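Nov 11, 2024

**1/** I've been promising a thread on cloths ever since the one I did in May about vinegar (thank you all for the very strong feelings on vinegar). So settle in with a coffee, this one runs long.

**2/** We moved to Cedlow with a linen closet's worth of old T-shirts cut into squares, and I was proud of those squares. My grandmother cleaned with them and her floors were lovely. But they left lint on every single thing in this house, and the house has a lot of white in it – white counters, white shelves, white tabletop in the back room where I fold and sort.

**3/** So I gave in and bought a pack of 20 microfiber ones from Plultside, the hardware store on Carroll with the creaky ramp. I picked the blue because the other choice was a sort of mustard and I couldn't picture myself being cheerful with it.

**4/** First thing I learned, the hard way: wash them before you use them. Mine shed tiny blue fuzz all over the bathroom sink the first day, and I spent more time picking up after the cloth than I had spent on the sink. One cold wash by themselves and they calmed down a lot.

**5/** Second thing. No fabric softener, ever. I know it smells nice. It coats the fibers and then the cloth just pushes water around like a wet leaf. Same with dryer sheets. If you've already done it (I had!), a couple of hot washes with plain detergent brought mine back.

**6/** I've gotten fond of that deep royal blue against all the white, too. It makes the chore feel a little dressed up. 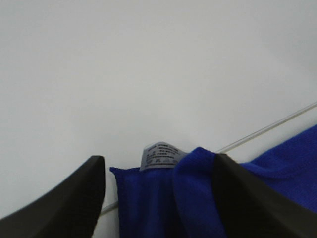

*Blue cloth, white surface. Soft and fuzzy, with a fold curling up in the middle.*

**7/** Now, folding. I used to wad the thing up in my fist and go. Fold it in half, then in half again, and you've got a whole stack of clean faces to work through before you need to rinse. On a big table I'll use one face per pass and turn to the next when it starts to drag.

**8/** For crumbs, go over it dry first. For sticky rings, dampen one corner, lay it on the ring, go put the kettle on, come back. I scrubbed at a honey ring for ten minutes last winter that would have lifted off by itself if I'd had any patience at all.

**9/** Someone asked under the May thread whether I use spray. On the table, mostly just water. I do keep a bottle of Wevura under the kitchen sink for the stove and that corner behind the toaster, and I use a separate cloth for it, one with a knot tied in the tag so it doesn't wander off into the glassware pile.

**10/** Speaking of piles! I keep three. Kitchen, bathroom, and dusty things (baseboards, window tracks, the top of the fridge, which I'm sorry to say I only remembered in October). They all get washed warm and hung over the back of a chair. They're dry by morning, even in this weather.

**11/** Edges do fray a bit. I trim loose threads with nail scissors and carry on. If one gets really ratty it moves down a pile, so a kitchen cloth becomes a bathroom cloth becomes the one I take out to the porch, and after the porch there's no coming back.

**12/** As for how long they last, I can only tell you about mine. I've had this batch nearly 10 months and I've thrown out two, and one of those was paint.

**13/** Oh, and the T-shirt squares are still with us. They're wonderful for shoe polish and for drying off the dog's feet, so please don't anybody throw theirs away on my account.

**14/** Next time I'd like to do window tracks, if there's any appetite for it. Tell me what you use for the narrow part in the corners – I've been getting by with an old toothbrush and it's about had it.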